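Brelier 58 Orchestral Music Stand

Model 58 is a height-adjustable conductor and section stand for concert halls, churches and touring ensembles. It is built on the same base casting as the Brelier choir lectern, and desks and columns can be exchanged between the two.

Desk
The desk is a single sheet of folded steel with a matte black powder coat. The lower shelf is deep enough for a bound full score and has a raised front edge to hold pencils and loose inserts. The rear face is not perforated. Perforated desks are lighter, but in chamber recordings they were found to pass page noise to microphones placed behind the players.

Tilt is set by a friction joint with fiber washers. The joint has no lever or knob. Tension is adjusted with the hex key clipped under the shelf and should be checked at the start of each season. A desk that drifts forward under a closed score needs a quarter turn.

Column
The column is a two-part steel tube with an internal gas spring. The player lifts or lowers the desk with one hand and it stays where it is left. The spring is rated for 2,000 full-travel cycles between inspections. Do not oil the inner tube. Oil collects dust from the stage floor and the travel becomes uneven. 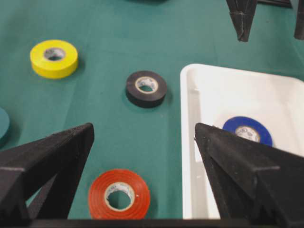
Base
The base has 4 feet with replaceable rubber pads. On raked risers, fit the long pads to the downhill side. The short pads are supplied as standard and the long pads are ordered separately under part number 362. Bases nest for storage when the columns are removed.

Lighting
A desk light can be clamped to the top edge or fixed through the two holes in the rear of the desk. The cable runs down the back of the column through three clips. Plug-in supplies should sit on the floor outside the base and not on the feet, where they are kicked during stage changes.

Finish and marking
Standard finish is black. Gray is available for orders of full sets. Section labels can be engraved on the rear of the desk at the Skoscombe workshop. Supply the list of labels in seating order, one line for each desk.

Compatibility
Desks from the earlier Uysal pattern fit the Model 58 column with an adapter sleeve. The Uysal column does not accept the Model 58 desk, as its spring is too weak for the added weight.

Care
Wipe with a damp cloth. Solvent cleaners dull the coating. Spare washers, clips and pads are kept in stock. Gas springs are replaced at the workshop only.

Orders and technical questions: Anoma Amarasinghe, Skoscombe workshop
Hire sets and trial desks: Magnus Swanson

Page revised 22 October 2022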